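Inicio | Relatos | Autores | Archivo | Contacto

Imprimir | Enviar por correo electrónico

Segundo plano

La aplicación se llamaba Garnis y reproducía audio mientras la pantalla estuviera encendida. Si el usuario bloqueaba el teléfono, el proceso recibía la señal de suspensión, vaciaba el búfer y guardaba la posición en un archivo de texto. La versión de pago omitía ese paso. Dolores Schumacher había escrito las dos.

El 29 de mayo encontró en la cola de incidencias la número 3391. La enviaba una cuenta gratuita registrada desde Orellana. El texto decía: «Sigue sonando con el teléfono apagado. No quiero que lo arreglen, solo quiero saber por qué».

Schumacher pidió el registro del dispositivo. Constaban 17 sesiones, todas nocturnas y todas de la misma pista, una grabación de voz de 600 segundos que el usuario había subido a su biblioteca privada. En cada sesión figuraba la señal de suspensión, con su hora. Debajo, el reproductor continuaba escribiendo marcas de avance hasta el final del archivo.

Revisó primero el servicio de notificaciones, que en versiones anteriores retenía el audio si llegaba un aviso en el momento del bloqueo. No había avisos. Revisó el modo de ventana flotante. Estaba desactivado. Compiló una versión de prueba con trazas en el gestor de energía, la instaló en el mismo modelo de teléfono y bloqueó la pantalla. El audio se detuvo en menos de un segundo, tal como indicaba la especificación.
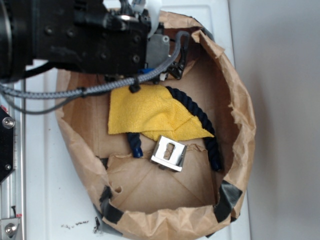

Por la tarde llamó a Gwendolyn Oyelaran, que mantenía Skeda, la biblioteca de descodificación. Oyelaran le pidió la suma de verificación de la pista y tardó siete minutos en contestar.

—El archivo está bien formado —dijo—. Tasa constante, un canal, sin metadatos. ¿Qué contiene?

—No puedo escucharlo. Es contenido privado.

—Entonces mira el tamaño del búfer después de la suspensión.

Schumacher lo miró. El valor era cero en las 17 sesiones. El reproductor avanzaba sin datos que reproducir y, según el controlador, el altavoz consumía corriente.

Redactó una respuesta con la plantilla habitual. Solicitaba permiso para acceder a la pista con fines de diagnóstico y adjuntaba el formulario. El permiso llegó firmado a las 22:40, con una línea añadida a mano: «Es mi madre leyendo la lista de la compra. Se equivoca y vuelve a empezar».

Descargó el archivo en el teléfono de pruebas, se puso los auriculares y pulsó reproducir. Una mujer mayor decía arroz, lejía, pilas, dos limones. Decía no, los limones ya los tengo. Schumacher bloqueó la pantalla.

La voz siguió hasta el final de la lista.

Comprobó el búfer: cero. Comprobó la señal: recibida. Abrió la incidencia y recorrió el menú de estados, que ofrecía «corregida», «duplicada», «no reproducible» y «comportamiento previsto». Eligió el último. En el campo de observaciones escribió el nombre de la compilación, Clukilico, y el modelo del teléfono. Después desactivó la actualización automática para esa cuenta, dejó el aparato cargando sobre la mesa y apagó la luz.

Imprimir | Enviar por correo electrónico

Anterior | Siguiente | Volver a Relatos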